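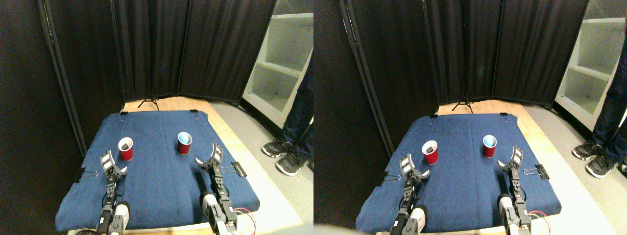
How should a padded cover be secured to a table on which plastic cups are to be set out?

Binder clips are sufficient for most tables. Place one at the middle of each side and a smaller one at each far corner, and smooth the cover by hand before the last clip is closed.

Preparing a Padded Table for Cups
Guidance for users of the Judarum rooms

This page sets out how tables at Judarum are to be covered, clipped and laid with cups. It applies to the fixed tables in the Lollden wing and to any portable table borrowed from the store. Users who need a table with a bare wooden top should say so when booking.

What you will need
One padded cover, dark blue
Two large binder clips and two smaller ones
Plastic cups, taken from the drawer marked Ostivholm
A dry cloth
A tape measure, if the cover has not been used on that table before

Checking the size
The standard cover measures 1,406 mm by 1,217 mm. It is made for tables slightly longer than itself, and a strip of wood will normally be left uncovered at the far end. On the wider tables a strip will also be left down one side. Both are acceptable. Do not pull the cover to make it reach, as the padding thins at the edges and does not recover well.

Laying the cover
1. Wipe the table top and let it dry.
2. Lay the cover with the smooth face upwards. The near edge should hang over the front of the table by 5 cm.
3. Smooth from the middle outwards with the flat of the hand. Folds in the padding will tip a cup, particularly a light one standing on its base.
4. Check that the far edge runs parallel with the back of the table.

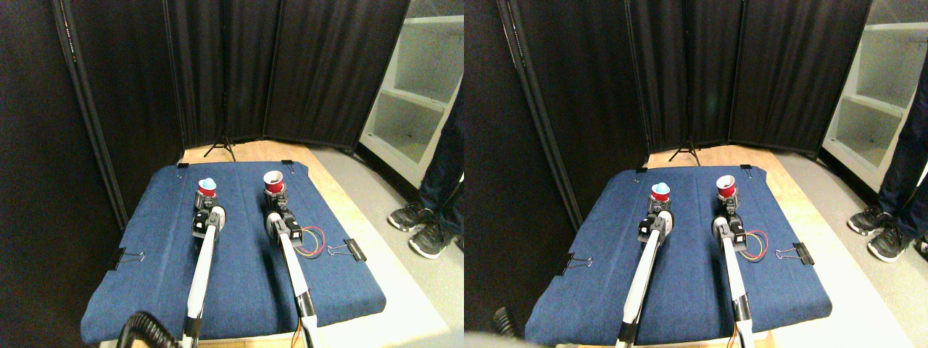

Fixing the clips
Begin with the two far corners. Open each small clip fully, push it over the cover until the padding meets the back of the clip, and release it slowly. The padding is thick, and a clip that has caught only the outer fabric will spring off later.

Fix the larger clips next, one on each side. They should be level with each other. Fold the wire handles down flat once the clip is closed. Handles that are left upright catch on sleeves and on leads. The near edge is left unclipped so that it can fall in a curve over the front of the table.

If a side clip will not close over both the cover and the table top, do not force it. Report the table to the Unnithan desk, where a wider clip can be issued against a signature.

Setting out the cups
Stand the cups well in from the edges of the cover. Two cups should have a clear hand's width between them. When cups with differently coloured insides are in use, keep to the same arrangement throughout the session, and note it on the room sheet if another group will be using the table afterwards.

Cups must be empty when they are placed on the padding. Drinks are not permitted in the Lollden wing at any time.

A cup that rocks should be moved, not pressed down. If it rocks in every position, check the base for a split and put it in the returns box.
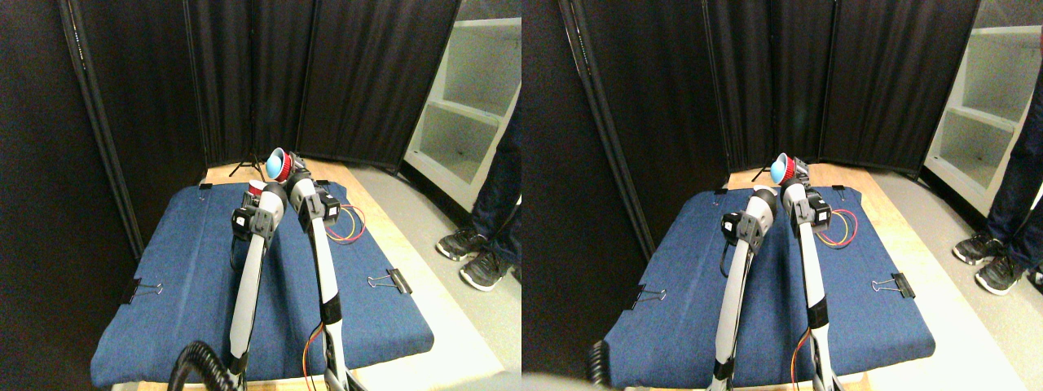

Loose leads should be gathered to one side before work begins. They may rest on the cover, provided that they do not pass under a cup or beneath a clip.

Clearing the table
Remove the cups first and nest them by size. Take off the side clips, then the corner clips, and return all four to their tin. Fold the cover once along its length and roll it loosely from one end. A tightly rolled cover holds its creases until the next booking.

Covers are washed in February and in the summer closure. A cover with a mark or a spill should go in the laundry bag at the Unnithan desk, with the room number on the label. Covers numbered above 13 have a removable pad, and the pad must be taken out first.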